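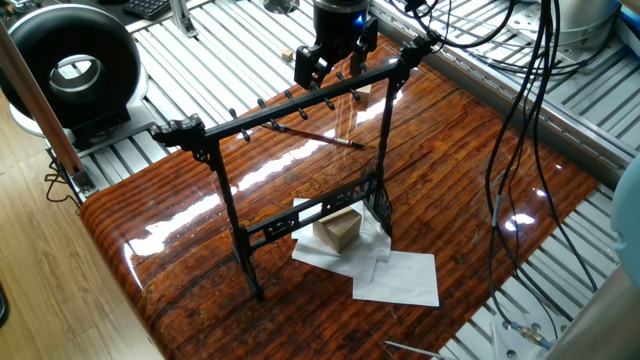
4 min read

Where Good Brushes Go to Hang

I own more equipment for calligraphy than I own calligraphy. The output, if you gathered it up, would fit in a shirt box. The equipment has its own table.

The worst offender is the rack. It's black and covered in scrollwork from the crossbar to the feet, like a very small gate to a very small haunted estate. I bought it from Margaritis, a shop that sells stationery at the front and regret at the back, after a beginners' course in which I learned to load a brush and to hold my breath. A person who hangs up their brushes, I reasoned, is a person who uses them.

Vangelis Stefanou, who taught the course, took a dimmer view. "The rack is for the brush," he told me. "It is not for you." He has been teaching for 25 years and keeps his own brushes on a nail.

His case for hanging is plain enough. A rinsed brush should dry with the tip down, so the water runs away from the place where the hair is glued into the handle. Stand it wet in a jar, bristles up, and the water heads the other way. I did this to my first two brushes. One now sheds like a spaniel, and the other has come apart completely and is working as a plant stake.

Hanging takes a loop on the end of the handle and a free peg. My rack has plenty of pegs. I have never come close to filling them, and I've noticed that an underused rack looks smug.
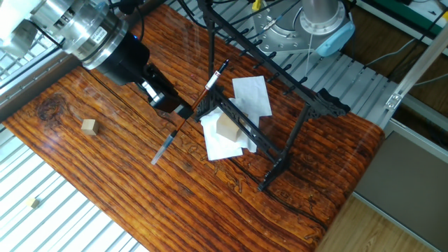 Then there are the pens. I held out for seven months before buying one, on the grounds that it was cheating, and now I reach for a pen first nearly every time. A pen wants a cap and a flat place to lie. It asks for no rinsing, and it has never once made me feel that my ancestors were watching.

It also has no business on a brush rack, as the catalogs from Stedley and Drultumine make clear by selling you a separate rest for it. I've resisted so far. Paper goes underneath instead, whatever is handy, to catch the ink before it finds the tabletop. Mine is glossy and shows everything. A little wooden block makes a decent paperweight, provided you remember to move it before you start writing.

Vangelis came by in June to look over my progress. He picked up the shedding brush, put it down again, and asked if there was coffee.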